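Equipment Planning Assistant (fixed term, 6 months)
Rolland Automation, Trekamstead office

We are a small robotics team and we are looking for one person to help us plan and buy the equipment for our next work cells. At present the engineers do the ordering themselves, between other tasks, and the budget sheet is often behind the real purchases.

What you will do

Keep the equipment list for the Ravton project, which has 42 open lines at the moment. Ask suppliers for quotes and compare them, including delivery, spare parts and service. Prepare the yearly budget for hand-held grippers, cables, tables and mounting rails together with Kwesi Darko. Sit with the operators at their stations and write down what they need before it is ordered.

What we ask from you

At least 2 years in purchasing, stock control or lab management. Good control of spreadsheets. You do not need to be an engineer, but you should not be afraid to ask an engineer why he wants the expensive one. Written English is necessary.

The position is 69 percent of full time, and the hours can be discussed. Two mornings per week must be on site.
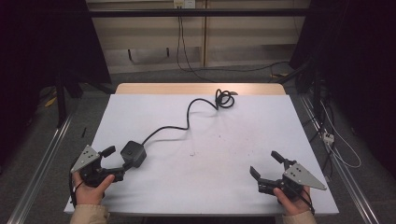
Trekamstead, July

Working at a table with two grippers is among the tasks you will plan for. Questions about the daily work can be sent to Bernice Ofori, and questions about contract and salary to Ingvar Nørgaard.

Please send a CV and one page about a purchase you have planned from the first quote to the delivery. We read applications as they arrive and will close the call when the position is filled.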